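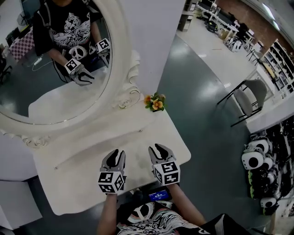

**Tromside rules** is the everyday name for a set of good-practice rules for recording household tasks with hand-held grippers. The full title is *Working Rules for Hand-held Demonstration*, and I've never heard anyone use it out loud. I've worked under them for two editions now and grumbled about most of them, so take this entry as coming from a fond but slightly bruised user.

## Background

The first edition was put together by Reiko Amano and Eliseo Hinojosa at Tromside, mostly out of notes they'd been leaving for each other. It had 50 rules, and a good few of those were the same rule said twice in different moods. Chie Nakajima cut it down for the second edition and added the chapter on rooms, still the bit I go back to most. A shorter version called Tiller came later, meant to be read on a phone while you're setting up.

The rules cover people doing a task by hand, holding a gripper in each fist, so that a robot can be taught from the recording. They don't cover a robot moving under its own power. For that you need your own site's safety rules, and the Tromside text says so on its first page (in capitals, bless them).

## Markers

Many hand-held grippers carry a printed black-and-white marker, either a flat square or a cube, and software uses it to work out where the tool is. The rules are strict here:

- Keep the white border clean and whole. Don't trim it, don't tape over it.
- Hold the tool so your fingers and sleeves stay off the printed faces.
- Check the marker is firmly fixed before each session, and again if the tool has been dropped.
- Replace a scuffed marker with one of the same size and number.

The last one catches people out. Swap in a marker with a different number and your recordings may look perfectly fine until somebody tries to line them up weeks later!

## Mirrors and shiny surfaces
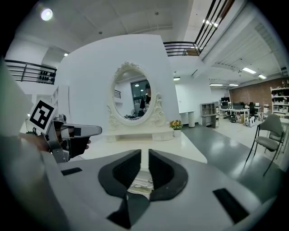
Vol. 6, p. 383

Dressing tables get a section of their own, and quite right too. A big oval mirror like this one gives you a second room to worry about: there's a dark-haired person in the glass, a tall window or glass door behind them, and a small bright light near the top. The glossy table top is another surface to think about. Markers can turn up in the glass as well, where they're the wrong way round.

The rules don't ban mirrors — people have them at home, so a robot will have to cope with them. What they do ask is that you:

- write "mirror in view" in the session notes;
- take a short test recording and look for reflected markers;
- leave the mirror at the same angle for the whole session;
- tell anyone who might be reflected, and get their agreement first.

Rocío Zamudio argued for that last rule, and it used to apply only to people standing in front of the camera. I'm glad she won.

## Hands and pace

Start with both grippers in plain view and hold still for a moment. Move at the speed you'd use at home, perhaps a touch slower. If you fumble, carry on and finish the task, then mark the take as a fumble. Please don't stop and start over halfway through. I did that for weeks before I read the rule properly, and sorting it out afterwards was miserable.

Breaks are compulsory. Hand-held grippers get heavy surprisingly fast, and tired wrists make for sloppy closing and the odd pinched finger.

## Criticism

Akihiko Mizuno went through 883 session notes and found the mirror box left blank in some 50 of them, and he blamed the form for that more than the people filling it in. It was on the back of the sheet. The current form has it on the front, next to the lighting box.

My own complaint is smaller. The rules still give no advice on plants and flowers near the work area, and leaves do get in the way of a marker now and then. I move mine to one side and write it down.

## See also

- Tiller (short form)
- Marker care
- Consent in shared rooms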